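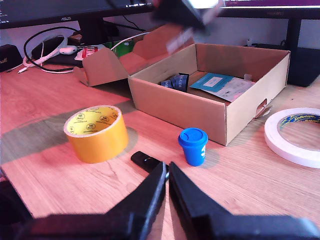

Gum, Glue and the Parcel: A Short History of Sticking Things Shut
Yuzhen Tang and Zeyu Xia
October 2018

Our project set out to learn how people closed parcels before tape. The short answer is string, and a good deal of swearing. The ledger of Kerno, a stationer's, for 1848 lists sealing wax, twine and "paste, brown", which we tried to make from flour. It held an envelope for one night and then grew fur.

We also put a question to 30 students in our hall: had they ever tied a parcel with string? Two had. One of them meant a kite.

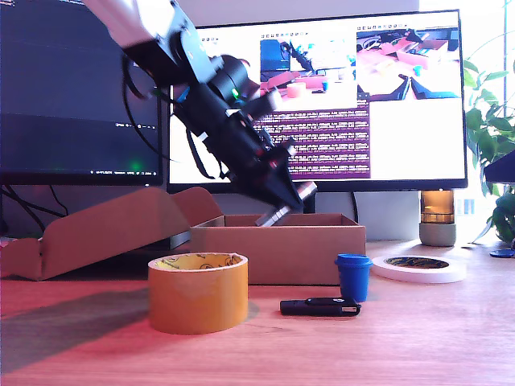
Why did string last so long once gummed paper could be bought?
String could be untied and used again, and most households kept a drawer of it. Gummed paper had to be licked or sponged, and it tasted of horse.

Zeyu's grandmother still has such a drawer. We measured the contents at nearly 2000 centimetres, most of it in one knot.

Our marks for method may suffer from the paste. The recipe is in Appendix B, with the smell described as fairly as we could manage.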